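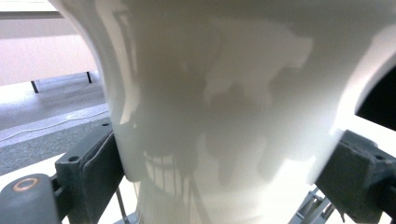 *Fig. 1: Both fingers on a glossy white piece.*

## What happens to the washing-up people?

For my project I picked the back kitchen at Cakusau, where a gripper is being taught to handle the crockery and put it away. I went in thinking I'd write about motors. I came out with a notebook full of stuff about shifts and sore wrists and who gets to sit down!

Floarea Rusu has run the evening shift for 6 years and let me follow her about (thank you, Floarea). She reckons the lifting is the bit she'd happily give up. The chatting over the sink she'd miss – and if one person ends up minding a machine, there's no one to chat to.
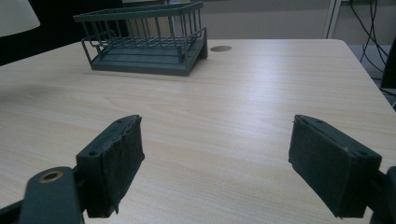 **Will anyone lose their job over it?**

The manager, Stela Pîrvu, told me no posts are going, but she wouldn't promise the same number of hours, and that was what most of the staff wanted to know.

I handed out 20 questionnaires and the hours question got the longest answers by miles. A few people asked for proper training too, in paid time.

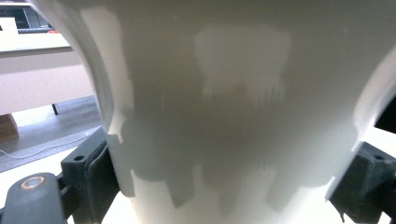 Training is where I think Cakusau could do better. Hatem Slaoui had one short session and then had to work out the rest himself, which he was quite cross about. He now gets asked things like how to hold a shape that widens as it goes up, and he tells people to do what the gripper does with the big white piece: one finger either side, low down, pads flat against it. He's basically become the trainer – on the same pay as before. I've put that first in my list of things to raise with Stela in June.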